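August, notebook of the dorm kitchen refit, Wornholm House basement

Started at 8 in the morning to get ahead of the residents. Mandla Zwane had the key to the servery and let me in through the loading door. The front door still sticks and is on the list for the joiner.

Measured the old counter again. Last month's drawing has the pass-through window 2 inches too far toward the stairs, so the new shelf won't clear the door swing. Marked the right line on the wall in pencil and initialed it. Niloufar Zarei is redoing the drawing and will pin the new one inside the cupboard door. Throw out the old print when you see it.

Outlets: the pair behind the old grill are dead. Traced them back to the panel and the breaker is fine, so it's in the wall somewhere. Left them taped over. Do not plug the toaster in there to test it, Etornam.

Seating. The housing office wants to know how many students we can serve on a late night. I told them 300 over an evening if the menu stays short – sandwiches, soup, fries, drinks. With the full menu from the old days I would not promise that. Tania Ranasinghe thinks the fryer is the slow part. I think it's the register.

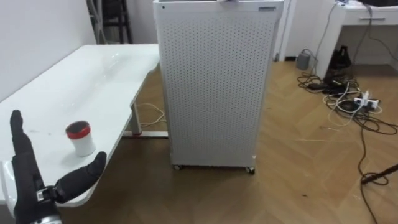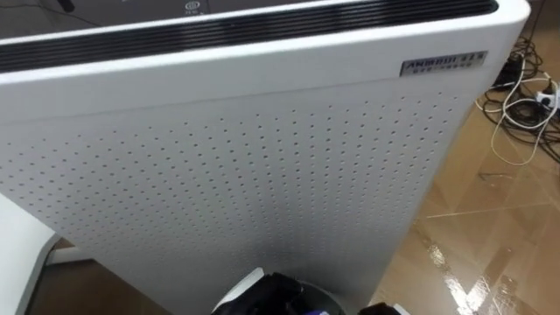 Jalali sent the quote for the new floor. It covers the kitchen and the service side only and stops at the pass-through. The hall side was supposed to be in it. Called them and left a message. Soudabeh Ebrahimi has the email thread where they agreed to both, so copy her on anything that goes out.

Paint: tried the Plinano gray on a patch by the mop sink. Two coats and the old yellow still shows through. Will prime first and try again before ordering more.

Sink drain runs slow on the left bowl. Took the trap off and cleared out a bottle cap and a lot of grease. Better but still not right. Needs the long snake, and Zivomholm has ours until they finish their laundry room.

Residents' meeting is tonight in the lounge. Someone will ask about an opening date. Roughly 8 weeks from when the floor goes in is what I'm willing to say, and we don't have a floor date.

To do next:
Chase Jalali on the hall side
Get the snake back
Primer, one can
Ask Mandla for a second key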